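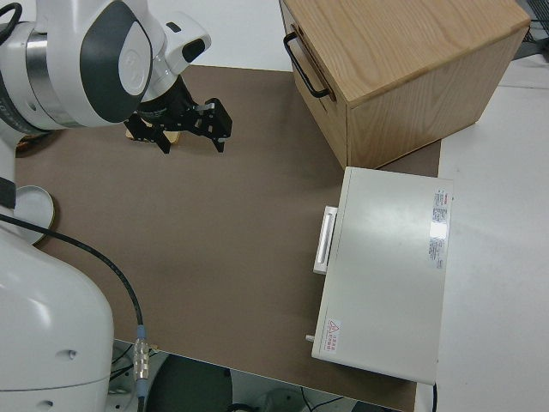
The brown mat, white tabletop showing past it.

I've been eating dinner at my desk since February, and I want to argue for the kitchen table. Mine seats four and mostly holds mail. My friend Touran Rostami eats at hers every night, alone or not, with a cloth napkin (I used to tease her about it!). 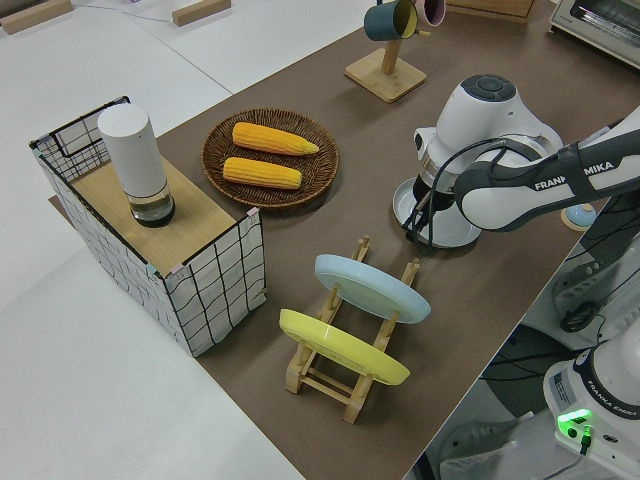

What a table does to a meal

You slow down. I timed a desk lunch once and it ran 304 seconds, soup included. At Touran's we were still picking at the rice after 50 minutes, arguing over whether her building should allow dogs. 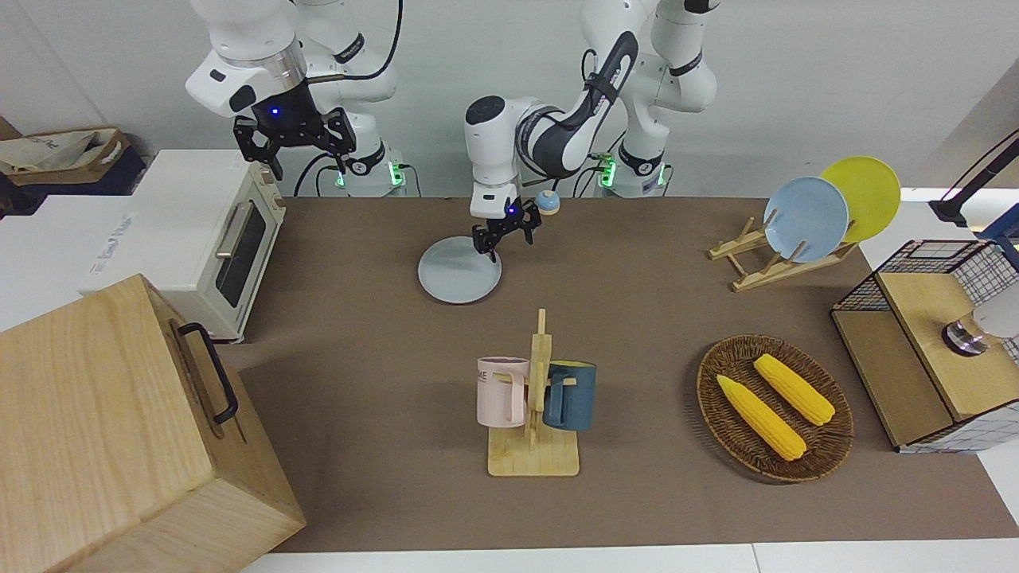

A pale gray-blue plate on the mat.

People tell me they're too busy for all that, and sure, some nights they are. But I had time for two crossword puzzles last night, so I can't really use that one. And I don't buy that it only counts with a family around it. Set one place, put the phone in the other room, sit down.
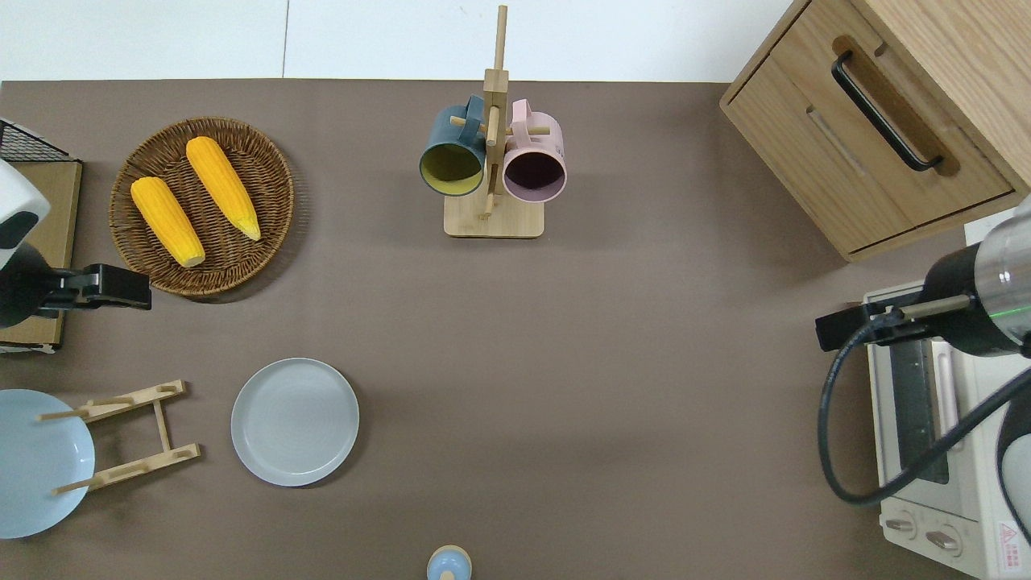
My sister thinks I'm being a snob, and that a couch is fine if the company is good. Maybe! I still want somewhere to put my elbows.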